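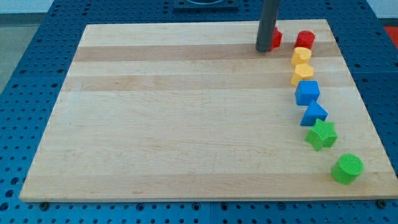
Progress on the Surkisell block sets, to 19th June

Sorting is going better than it did in February, when the colors lived in one bin and so did everyone's patience. We now lay blocks out by color before bagging, reds first, greens last. Mieke Wuyts has checked 200 sets and sent back 13, mostly for missing stars – the stars do like to wander.

Tovent delivered the second lot of bags two weeks late and in the wrong size. They have been told. The right ones are promised, a word we are learning to enjoy for its own sake.

Spending is within the grant. Still to do: labels, and the 6 sample sets for Herath.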